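Voltstead Air to Add Sendlow–Belhaj Route and Revise Turnaround Procedures

SENDLOW – Voltstead Air will begin scheduled service between Sendlow and Belhaj in December, the regional carrier announced. The route will be flown with 70-seat twin-turboprop aircraft already in the company's fleet. Flights will operate 2 times daily in each direction, and tickets are on sale through the airline's website, its call center and participating travel agencies.

The sector covers 400 nautical miles. Passengers traveling between the two cities at present must connect through Mastis, where the shortest published layover exceeds the flying time of the new nonstop. Voltstead Air will keep its existing Mastis service from both cities and does not plan to reduce capacity on either route during the winter schedule.

Schedule and Aircraft

Morning departures leave Sendlow at 6:50 a.m. and Belhaj at 9:25 a.m. Evening departures leave Sendlow at 4:40 p.m. and Belhaj at 7:15 p.m. All times are local and remain subject to slot confirmation at Belhaj, where runway resurfacing is scheduled to continue through the end of the winter season.

The aircraft assigned to the route are configured in a single class with four-abreast seating. Overhead bins accept one standard cabin bag per passenger on most rows. Bags that do not fit will be tagged at the gate and returned at the aircraft door on arrival, without charge.

Fares and Conditions

Three fare types will be offered. The base fare includes one personal item, one cabin bag and an assigned seat chosen by the airline. The standard fare adds one checked bag and seat selection. The flexible fare adds same-day changes and a refund to the original form of payment up to two hours before departure.

Members of the carrier's frequent flyer program will earn 400 points per one-way trip on the base fare and 700 points on the standard and flexible fares. Points post after the flight has been completed. Award seats on the route may be booked from the first day of service.

Complimentary drinks and a packaged snack will be served on all departures – the same service now provided on flights to Mastis. Hot meals will not be offered. Passengers with food allergies are advised to bring their own food, as the airline cannot guarantee an allergen-free cabin.

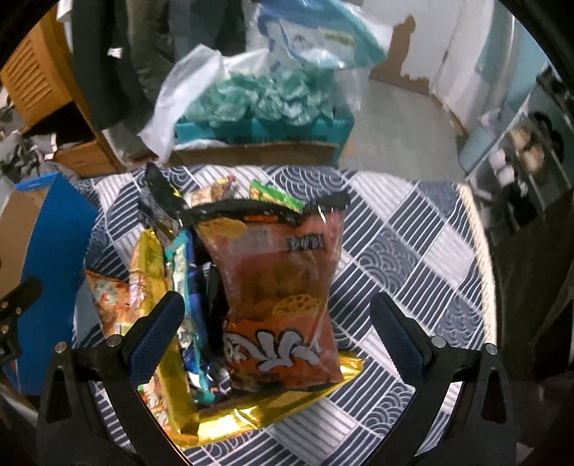

Ground Operations

Voltstead Air will introduce a revised turnaround sequence at Sendlow at the same time as the new route. Under the revised sequence, fueling and baggage unloading will begin in parallel once the propellers have stopped and the ramp supervisor has cleared the stand. Cabin cleaning will start when the last arriving passenger has left the aircraft. Boarding will open from the rear rows, and the gate will close 15 minutes before departure.

"Block times on this route leave little slack in the evening rotation," said Mireille Sfeir, director of network planning at Voltstead Air. "We have set the ground time at Sendlow to absorb a moderate inbound delay, and we will review the figures at the end of each month."

The carrier will base one additional line maintenance crew at Sendlow to support overnight checks. Spare parts for the type will continue to be held at Mastis – stock levels there have been adjusted to reflect the added flying.

Connections

Passengers arriving at Belhaj on the morning flight may connect to the airport rail service, which stops at the lower level of the terminal. Through-checked baggage is available only on itineraries issued on a single Voltstead Air ticket. Customers holding separate tickets must collect and recheck their bags.

Customers already booked between Sendlow and Belhaj by way of Mastis on or after the start date may move to the nonstop once without a change fee, subject to seat availability. Requests must be made through the call center or the agency that issued the ticket.

Voltstead Air is a regional airline headquartered in Sendlow. Media inquiries should be directed to the company's communications office.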